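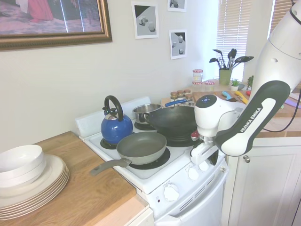
5 min read

Home Threads Topics Search

Thread on the stove knob work, as promised to a few of you. It's mostly software: perception, a planner change, and the tool we use for looking at bad runs. Long one.

The arm is a Franka and the stove is a small white one with coil burners. The task sounds simple. Given a sentence like "turn on the burner under the kettle," find the right knob, get to it without touching any cookware, and turn it to the requested setting.

Our old pipeline treated every piece of cookware as a box. Fit a box, pad it, hand it to the planner. This is fine for a kettle. It is terrible for a frying pan with a long handle, where the box fills up with air and the planner thinks half the cooktop is solid.

With a wok, a frying pan, a kettle and a saucepan up at the same time, the padded boxes overlapped. The planner would search until the timeout and return nothing. A person looking at the stove would see plenty of room.

So the first change was to split each object into body and handle. Tekle Hadgu wrote the segmentation head for this. It gives a mask for the body, a mask for the handle, and a direction vector for the handle. The planner gets a fat cylinder and a thin capsule in place of one box.

Handle direction was the hard part. The frying pan handle sticks out to the left over the counter and is easy. The saucepan sits behind the kettle with its handle toward the back right, next to the wok, and from a lot of viewpoints you only get a short piece of it.

If the visible piece is too short, the head now reports low confidence and the planner falls back to a disc covering every direction the handle might point. That costs free space, but only around that one pot. Before, one bad handle estimate could spoil the whole plan.

Glossy surfaces next. The blue kettle is the worst object in our set for depth. You get holes on the side facing the window and sometimes a ghost surface behind it. Closing the blinds helps less than you'd think, with white blinds that let the light through.

We stopped trying to repair the depth. For anything the segmenter labels shiny, we take the mask outline, find where it meets the cooktop, and build the cylinder from that. Height comes from a table of known objects. Crude. It has been more stable than the two learned completion models we tried before it.

Yes, a table of known objects means it won't work in your kitchen tomorrow. I know. We have a version that estimates height from the outline and it is not good enough yet to put the wrist near things.

Knobs. White knobs on a white front panel, so very little contrast. Our detector was trained mostly on dark knobs and steel panels, and it would find one knob, miss its neighbor, and number them wrong. Numbering them wrong is worse than missing one.

Siu-fong Su's fix was to stop detecting knobs one at a time. The detector now finds the stove panel first, straightens it, and then fits a row of knobs with a shared spacing. If one knob is hidden by the gripper, the row still tells you where it should be.

Knob-to-burner mapping is a config file. We tried having a language model work it out from the layout. It gave a confident answer every time and the answer moved around between runs. Stove makers don't agree with each other on this either, so I don't blame it much. Config file.

Planning. With the smaller collision shapes we got plans nearly every time, but a lot of them were ugly. The wrist would come in low across the cooktop when it could have come down in front of the stove. Legal, and nobody in the room liked watching it.

We added a cost for being above cookware at low height. Not a hard constraint, since sometimes you really do need to cross the back corner. Craig Matheson argued for a hard constraint and we tried it for most of May. It brought the timeouts back, so it came out again.

The cable counts too. Ours loops out from the arm and has its own collision shape now, a fat sagging curve updated from joint angles. It's a bad model of a cable. It is large enough that being bad doesn't matter much.

Turning the knob is the part I expected to hurt and it was okay. Close on the knob, go compliant in every direction except rotation, turn slowly, watch torque. The center of rotation is estimated as it goes. If the side force climbs, we're off center and it shifts over.

What did hurt was knowing when to stop. We started by reading the knob marking with the camera, but the fingers cover it. Then we tried counting rotation from the start, which goes wrong if the grip slips. Now we do both: rotate by count, let go, back off, look, correct once if needed.

We also look at the indicator light when we can see it. Tiny red thing on the front panel. It is a useful check and a poor sensor. A few pixels wide, and a reflection off something red can set it off. It can veto "the stove is off" but it can't confirm anything alone.

Numbers, for the people who scroll for numbers. 77 runs on the current build, cookware rearranged between runs. 5 failures. 2 were a wrong burner because the phrase was ambiguous ("the back one" with more than one pot at the back). 2 were grip slips. The last was a planner timeout.

I would not read much into 77 runs in one kitchen. It's one stove and the same pots. The number I trust more is that none of the failures was a collision with cookware, which used to be our most common way to end a run.

For the ambiguous phrases, it should ask. Innes Farquharson has a branch where it does. The trouble is setting the threshold: at the moment it asks about everything, including "the kettle" when there is only one kettle.

Tooling. We replay everything in Prutix, our log viewer. The most useful thing added this year was showing what the planner believed, drawn over the camera view, at the moment it committed to a plan. Not the current belief - the belief at commit time.

We wasted weeks before that. You'd scrub to the failure, see a perfect set of collision shapes, and conclude the planner was broken. The shapes had been wrong when the plan was made and had been fixed by a later camera update.

Declan Tautahi added a diff mode on top. Pick two runs and it lines them up by task phase instead of by clock time. Sounds small. It's the first thing I open in the morning now.

Next up: the lighter cookware. A nudge to the wok is one thing, a nudge to the small saucepan moves it off its burner, and then the scene the planner knows is out of date. We need to re-check positions after any contact, even a light one. Currently we only do that between tasks.

Also re-planning mid-motion if someone moves a pan. It stops safely today but then starts over from the home pose, and that's slow.

Code for the row-of-knobs fit will go up once Siu-fong has pulled the config paths out of it. The segmentation head needs more cleanup than that. I don't have a date for either.

Someone asked about gas stoves. Push-and-turn knobs need a different first step and we haven't done it.

We use cookies to remember your settings and measure traffic. Accept all Manage choices

More from this author
Collision shapes for cables, a short thread
Why we log beliefs and not just poses
Prutix: lining up runs by phase
Shiny objects and depth holes, part 2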